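stovetop-reach: a small simulated kitchen set for pan handle perception

Hi, and thanks for opening the README. I'm Nazanin Parsa, and I look after this dataset and the loader code that ships with it. Yoon-hee Song wrote most of the controller, Han-gyeol Ji did the label tooling, and Anitha Nair trained the baseline and keeps finding bugs in my splits (thank you, I mean it). If something below is wrong, it's my fault and you should open an issue.

Last edited May 2026.

What's in it

There are 3937 episodes in total, all rendered, all from a simulated kitchen. 3783 of them passed our replay check and those are the ones you get by default. The rest are in a folder called held_back, and you can load them with include_held_back=True if you like messy data. I do! They're great for testing a failure detector.

Every episode is about one stovetop and one frying pan, with the arm somewhere close by. I wanted a set that was narrow on purpose. Our older collection, Derkus, had dozens of kitchen jobs in it and I could never tell whether a policy was bad at handles or just bad at finding the stove.

The pan is the hard part. It's black, the grates are black, and the stovetop is a very dark gray, so a color threshold gets you nowhere and even a decent segmenter likes to glue the handle to the grate bars it crosses. From straight above, the best cues I've found are the thin lighter ring of the rim and the little hanging hole near the tip of the handle. Han-gyeol's tool asks for both of those as keypoints, plus the spot where the handle joins the pan. 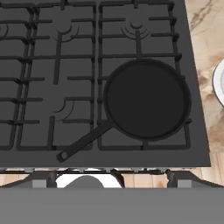 We label three keypoints per view when they can be seen, and each one gets a visibility flag. The flag has three values: 0 for out of view, 1 for hidden behind something, 2 for visible. Please don't train on the flag-1 points as if they were exact. The simulator knows where they are, so the coordinates are right, but your network has no fair way to get them from pixels. Anitha tried it anyway and the model started guessing handle tips all over the countertop.

Getting started

Clone the repo, make a fresh environment, and run:

pip install -e .
python tools/fetch.py --split train
python tools/view.py --episode 477

Episode 477 is the one I use for every sanity check, for no better reason than that it was open on my screen when I wrote the viewer. If the viewer comes up and the overlay lines up with the rim, you're good. If the overlay is shifted sideways, you've got the old camera file, so delete the cache folder and fetch again.

How an episode is laid out

Each episode folder holds:

meta.json - the seed, the control rate, the text instruction
views/ - the rendered frames, one subfolder per camera
state.npz - joint positions, gripper width, gripper pose
pan.npz - pan pose in the stove frame
labels.json - keypoints and visibility flags

Control runs at 30 Hz and frames are saved at the same rate, so row n in state.npz matches frame n in every view. I know that sounds obvious, but the first release was off by one and people (me) lost days to it.

Poses are position in meters followed by a quaternion, w first. Yes, w first. The planner we use wants it last, and there's a helper called to_planner() that swaps it. Use the helper! I've seen two homemade versions of that swap and both were wrong.

About the views

The cameras disagree with each other in useful ways. Looking down, you get a nice full disc for the pan and a clean angle for the handle, but almost nothing on height. Go low and the disc squashes to a flat dark oval, and suddenly you can see the grates holding it up. Height is what our grasp planner cares about most. If it thinks the handle sits even a little lower than it does, the fingers head straight for the grate.

The low views are also tilted in a lot of episodes, so please don't assume the tile lines are level. Seo-ah Myung had a neat trick where she fit the grout lines and used them to correct the camera roll. It works well on the tiled backsplash and falls over once the wall fills less than a third of the image. Her script is in tools/roll_from_tiles.py and it prints a confidence score. I'd throw out anything under 0.6.

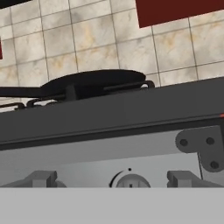 Low view, pan nearly edge-on over the grates, gripper along the bottom.

The gripper mask

The gripper takes up a good chunk of many frames, and it's gray on gray in places, so we ship a mask for it. The mask is made by rendering the arm alone at the recorded joint positions. Pass mask_gripper=True and those pixels get zeroed before the crop.

I go back and forth on whether you should. Masking helped our keypoint model and hurt our policy, which seems to like knowing where its own fingers are. Try both. If you get a clear answer one way or the other, I'd love to hear it.

Baseline

The baseline is a plain heatmap network with one head per keypoint, followed by a small filter that blends the views over time. Config is in configs/base.yaml. Nothing fancy, and it trains overnight on one GPU. The planner takes the filtered handle line, picks a grasp point partway along it, and checks the fingers against a simplified grate model made of boxes.

That box model is the weak spot right now. The real mesh has lots of short fingers poking inward, and boxes fill in gaps that the gripper could use, so the planner turns down grasps that would be fine. Yoon-hee has a branch called barard-collision that uses the mesh directly. It's slower but a lot less shy. I haven't merged it yet because it leaks memory on long runs.

Known problems

The plate on the counter has no label. It's in the background of a fair number of episodes and a detector trained on other kitchens will find it, so don't count those hits as false alarms.

Tile and counter patterns are close to each other in color. If you're doing depth from two views, expect junk where they meet.

Lighting hardly changes between episodes. We'd planned to randomize it back in December and then ran out of render time. A model trained only on this set will probably be upset by a sunny window.

There's no real-world data here at all. I wouldn't put a policy trained on this onto hardware without a lot more work.

License and asking for help

Code is MIT, data is CC BY 4.0. The text instructions were written by the five of us and are covered by the data license too.

For bugs, open an issue and paste the episode number and the seed from meta.json. For questions about the label tool, tag Han-gyeol, and for anything with quaternions in it tag me. Pull requests are very welcome, small ones most of all - I review those on the train.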